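Preparing a Sweater Listing for the Pritville Shop

These steps cover knitwear and long-sleeved tops sold through the Bondgate order page. Updated 20 Feb 2026.

Step 1. Lay the garment on a table and measure the chest from seam to seam. Enter the flat width in centimeters. A reading of 55 goes in as 55 – do not double it.

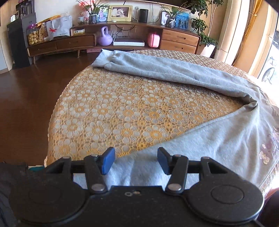

Step 2. Choose a size label

Use the Nistor size chart, not the sewn-in tag. Tags differ between makers.

Step 3. Enter the color and fabric. Pick one color from the menu; mixed yarns go under the main shade.

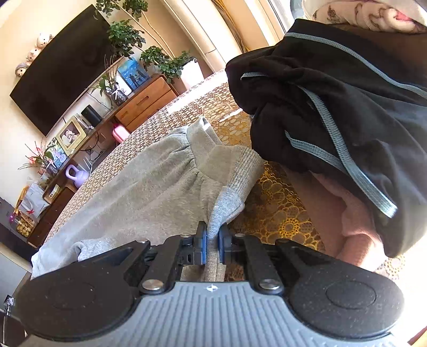
Leave the fabric field blank if the care label is missing. Descriptions may run to 900 characters, and titles stop at 90.

Step 4. Set the shipping class. 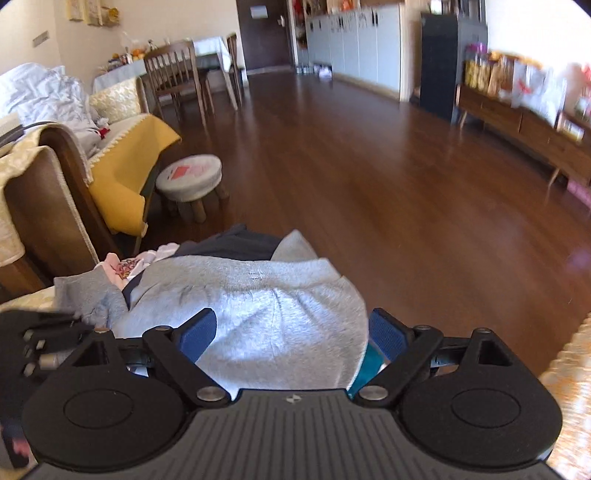

Shipping class depends on packed size as well as weight. Fold the item before choosing. A light gray knit squeezed into a rounded bundle gives a false reading, so measure it folded flat. Thick items use the Pillow class.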